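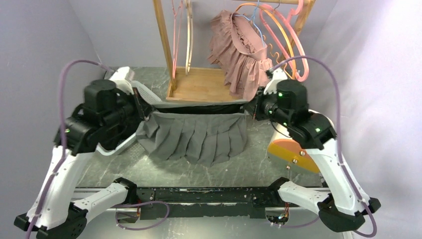

Pleats are the bit everyone gets wrong, says Lautaro Rivadeneira, almost before I've got my coat off. He has run the alterations and laundry counter at Vieira for 2 years and has views. Hang a skirt by one side and the weight drags it down, so you get it by both ends of the waistband, pulled out wide, like the gray one in front of the little wooden rack, and let the folds fall. Even then the hem can sit uneven. "People see that and reach for the iron. Leave it. Look at the waist first, is it level, is one side bunched up."

The rack is a small one, honey-coloured, with a shelf at the bottom. He likes them small. "Big rails, you cram them. Pleats hate being crammed."

What about washing? Cold, inside out, tied in an old pair of tights — his mother's method, he says, and he's never found a better one. No tumble dryer. Syahrul Govindasamy, who does the pressing, disagrees on the tights. "Net bag. Tights leave a crease across the lot." They have clearly had this argument before.

Last July, with the school uniforms, the counter took in 824 skirts. Rivadeneira still sounds tired talking about it. Most wanted the waistband let out, a few had lost there pleats completly and had to be tacked by hand, fold by fold, then steamed. Three evenings on one of them. "I charged for one."

And for storing? Clips at both ends, never the middle. Gap either side.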